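**Automation notes, September**

Barnbridge has moved its gripper work to slotted panels and board connectors.
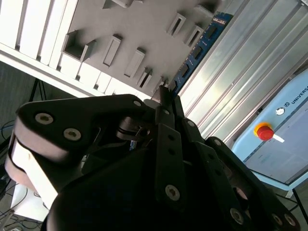 Are machines ready to take over small-parts insertion on the shop floor?

In fixed cells with known parts, they already do a fair share of it. Mixed bins and flexible cable remain manual work.

Iwona Czerwiński's group logged 700 insertions on the Lunier hand. Rigid plugs went in first try on all but 37. Cable-mounted plugs were dropped from the trial after 5 attempts, as the lead pulled the plug off axis before contact. Henryk Makowska wants 2,000 cycles on the finger pads before any labour figures are published. Household chores are not on the test program.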